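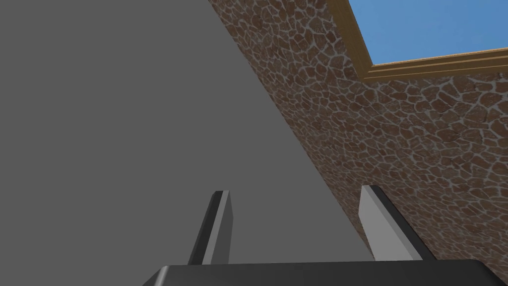 *Wrist view, simulated kitchen. Both fingers in view, nothing held between them.*

# Meltley Kitchen Sim – data card and house rules

Meltley is a set of simulated two-arm episodes rendered in furnished kitchen rooms. There are 2,871 episodes across 39 room layouts. This card covers what we accept into the set, how it is labelled and what gets sent back. Format details are in `FORMAT.md`.

Maintainer: Sandra Hartley
Last revised: 17th August

## Scope

Everything in Meltley is rendered. Do not merge real recordings into it, even for testing. Those go in Ruchti, which has its own licence and privacy rules.

## Recording rules

1. Every episode carries a wrist view and a body view. If one is missing, the episode is rejected.
2. Keep the stretches where a gripper is empty. Trimming them changes the timing, and people training on the set need the approach as well as the grasp.
3. Leave the camera mounts as set in the layout file. Views come out tilted, sometimes steeply. Don't rotate them to level.
4. Wall and floor textures are picked from the layout's own list. Do not swap one by hand to make a view look nicer.
5. Log the random seed. We have had to drop 253 episodes that couldn't be replayed without it.

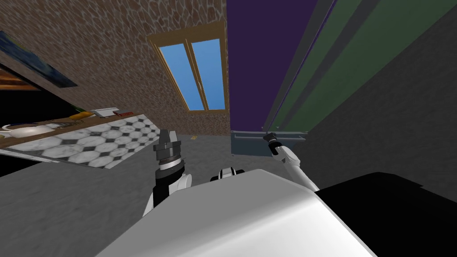 *Body view with both arms raised. Stone wall and window behind, tiled counter at left.*

## Labelling

- Left and right always mean the robot's left and right.
- Name an object only if you can tell what it is from the view you are labelling. Small items on a counter often can't be named with confidence. Use `unknown_object` plus a colour, e.g. `unknown_object/yellow`.
- Items on the floor get a label too, however small.
- Robot parts that block the view are marked `self`. This includes the torso shell, which can take up a good share of the body view.
- Don't label an action from a single still. A gripper near a cabinet is `near`, and it only becomes `reach` once the motion has been checked over the clip.

## Review

Two reviewers per batch, neither of them the person who made it. If they disagree on a label, the vaguer one stands until it is sorted out. Reviewers check a minimum of six episodes per layout.

## Not suitable for

Safety claims of any kind. Contact forces in the Trundeo engine are simplified, and passing here says nothing about behaviour around people. Any move to hardware goes through the Zustholm bench procedure first – no exceptions for small changes.

## Known problems

- Grey surfaces can render with no shading at all, which upsets some depth estimators.
- Repeating stone patterns cause false matches between views.
- The colour names in older labels mix "grey" and "gray". A cleanup is planned for September.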